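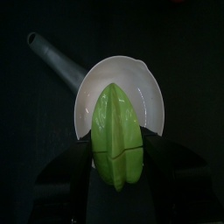 Figure 3. Star fruit, held upright with the pointed tip facing up.

4. Listening for the borrowed track

By the time a backing track has been sold to its third singer, the people who played on it have usually stopped asking. The Kukska sessions are a good case. The band cut its rhythm tracks over one August, in a room above a shoe shop, and the tapes went on to support 143 released songs by singers who mostly never met the drummer. The sleeves are no help. Several credit "the band," one credits the room, and one credits a cousin.

We wanted to know how much of a reused track listeners notice when the voice on top changes. Earlier work tends to ask this of musicians, who notice everything and say so at length. We recruited 30 adults with no training and played them pairs of songs. In half the pairs both songs used the same Kukska rhythm track; in the other half the tracks were different but matched for speed and key. Listeners were asked only whether the two songs "had the same music under the singing." They could replay each pair once. Several asked to replay it more often, and one asked whether we had anything else.

Our song pairs came from the Civari reissues, which are clean, and the Ngubane singles, which are not. Surface noise turned out to matter more than we would have liked. When both songs in a pair came from the singles, listeners were quick to call them the same, apparently on the strength of a shared crackle. We report those pairs separately below and have tried not to take it personally.
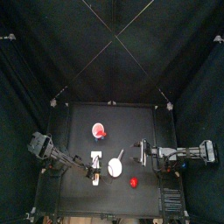 Voice type was the strongest influence on the answers. A change from a low voice to a high one was enough to make many listeners swear that the bass line had changed too, though it was the same bass line, down to the wrong note in the second verse. Spoken verses had the opposite effect, leaving the drums exposed and the trick plain. In the comments, listeners described the track as a thing the singer sat on, or stood in, or was served in. The last of these is the nearest to our own view: a white cup with a pink-red interior is one cup, but someone looking down into it and someone looking at its side could give very different reports of its color. Songs that share a track seem to be heard in much the same way, mostly from whichever side the singer is facing.

The Porance mixes complicate matters. On these the engineer dropped the bass out for long stretches and fed the snare through an echo, so that 4 of our pairs share a track on paper and very little in the ear. Listeners called them different, and we have some sympathy. We kept them in the main analysis all the same, as our plan said we would, and they drag the overall score down accordingly. Scores with and without them are given in the next section.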